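Can it make my toast yet? 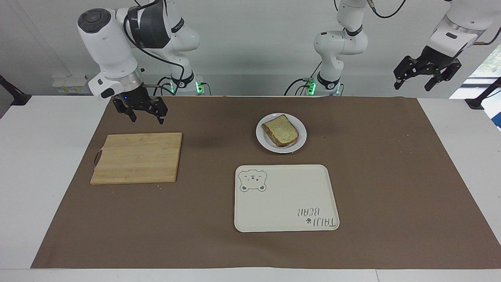
Two arms, one slice of bread, and a bear tray waiting its turn.

Hello again, all! The most common thing you write to me about, by a mile, is chores. I do my best to bring you serious stuff about warehouse software and motor prices, and back come the emails: fine, but when can one of these things do my kitchen? I had 9 of those in the inbox this month alone, so this issue you win. Kitchen it is.

Look at how little there is to deal with up there. A slice of bread on a round plate, a bamboo cutting board with a wire handle, a cream tray with a sleepy bear printed in the corner (I want that tray, by the way — it says TAIJI BEAR on it if anyone is shopping for me). If you handed that setup to a seven-year-old and said "put the bread on the tray and stack the rest," you could turn around to fill the kettle and miss the whole thing. For a pair of arms with two fingers each, it's a decent afternoon's worth of trouble.

Bread is the part I keep coming back to. It's soft, it bends, and no two slices are quite the same shape. Squeeze too lightly and you drop it, squeeze a bit more and you've got a dent with two corners. You and I don't think about any of that, we just pick up the bread. And a slice lying flat on a plate gives you very little to grab, so you have to slide a finger under the edge or pinch it from the sides, and those are two different skills as far as the machine is concerned.

Then there's the plate. Round, white, low to the table. Plates are where I've seen more demos go quiet than anywhere else. The cutting board is friendlier, and I'd call that wire loop a gift to anything with a pincher for a hand, although a loop lying flat still has to be found and hooked. And crumbs! There are a few on the mat near the board, and I don't know of a two-finger gripper anywhere that I'd trust with a crumb. My own method is the side of my hand and a quick look to see who's watching.

So who is getting close? I've been following three outfits since June, and they're all going at it differently.

Itgate is the careful one. They pick a single job, like moving food from a plate to a tray, and do it over and over until it's boring. Their running total was 1,851 tries the last time they posted it. I like that they count the failed ones too, and I'd like it even more if they'd say how many of those there were.

Treleo wants to do whole chores from start to finish, so clearing a table, wiping it, putting things away. Their videos are lovely to look at, and they're also sped up, with a little "6x" in the corner that you have to squint for. Six times! I tried clearing my breakfast at one-sixth speed to see what that felt like and gave up with the butter still in my hand.

Grater has gone the shop-floor way and is mostly interested in small cafes and sandwich counters. I think that's smart. A cafe makes the same four sandwiches all day on the same counter, with the same plates in the same spot, and a robot loves that kind of life. My kitchen has a different mess in it every morning, plus a cat.

A few of you asked about price and I'm going to dodge that one for now. None of the three will sell you anything for the house, and the numbers floating around are for research gear, where you're paying for the arms and then paying again for the people who keep them going. The Hou report that I linked last time has a good section on this if you want to get into it (it's long, so skip to the part on labor).

My guess, and please do throw it back at me later: sandwich counters first, dishes in big kitchens after that, and homes a good while behind. I used to say laundry would beat the kitchen, and I've changed my mind on that twice now, so don't place any bets on my account. What I would love in the meantime is one dull, slow, unedited video of a pair of arms clearing one real breakfast, jam and all. If you've seen one, send it over!

Next issue I'm getting into floor cleaners, and why mine is still scared of the bath mat. Keep the emails coming — and if you have a chore you'd hand over tomorrow, tell me which one. Mine is the lunchboxes.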